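About Vustell

Vustell tests robot arms on ordinary chores. We work out of Rendville, in a former print shop, and we publish what we find whether or not it flatters the equipment.

Theano Pappas and Loukia Economou started the company to answer a question their customers kept asking: can a machine do this job yet? Most of the jobs were small. Put the toys away. Clear a table. Sort returned goods at a packing bench.

Our short answer for tidying is "sometimes." An arm with a two-finger gripper does well with blocks, which have flat sides and keep their shape. Plush toys are harder. They squash and roll, and the best place to grab one changes with how it is lying. A bowl has to be taken by the rim or left alone.

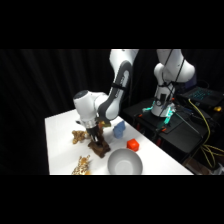
Every chore we take on gets 90 trials, and we move the objects between trials. A setup that only works when things are lined up in advance is marked as a fail. So far we have logged more than 2,000 trials on table clearing alone. Folding laundry is next, and we expect it to go badly for a while.

We have 13 people on staff. Melina Lazaridis runs the test floor. Mark Anthony Catacutan writes the control software, and Efthymia Alexiou handles reports and customer visits. Shops and care homes make up most of our clients.

We do not build or sell robots, and we take no commission from companies that do. Visits to the test floor are by appointment. Please allow 15 minutes for the safety talk before you go in.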